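May 25, 2021
By A. Prasertsri

4. How long people keep the things they could repair

We turn now to the part of the study that gave us the most pleasure to write up, and also the most trouble. When we first sat down with households in Wedatard and Andell, we had expected the talk to be about money, and for a good while it was. People told us what a new kettle costs, what a repair shop charges, and how far they would have to drive to find one. But somewhere past the second cup of tea the talk nearly always drifted to the object itself, who had given it to them and which kitchen it had first stood in.

Of the 630 households that returned the January survey, those who had lived at the same address for more than 30 years were the most likely to have a broken item put away "for later" (the wording is theirs, and we have grown fond of it). We had guessed the opposite, thinking that long-settled people would have cleared their cupboards by now. Moving house, as several of them pointed out to us very kindly, is what clears a cupboard.

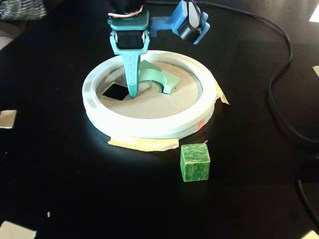

Figure 2. Small parts and bench work.

The two towns differed less than we had supposed they would. Andell has a weekly repair table at its library and Wedatard has none, and yet the share of people who had tried to mend something at home in the past year was much the same in both. What did differ was whether they had asked anybody for help. In Andell, people spoke of the repair table as a place to go for company as much as for solder and glue, and a good many had brought along an item they already knew to be past saving.

We would be careful about making too much of this. Our survey went out by post, and the sort of person who fills in a long form about toasters at the kitchen table may well be the sort who keeps toasters. The Trivurico diaries, which we take up in the next section, go some way towards balancing this, as they were kept by renters who were mostly younger and moved more often.

Related items
Mending circles and the colour of visible thread
What the postal survey left out
The Trivurico diaries: notes on method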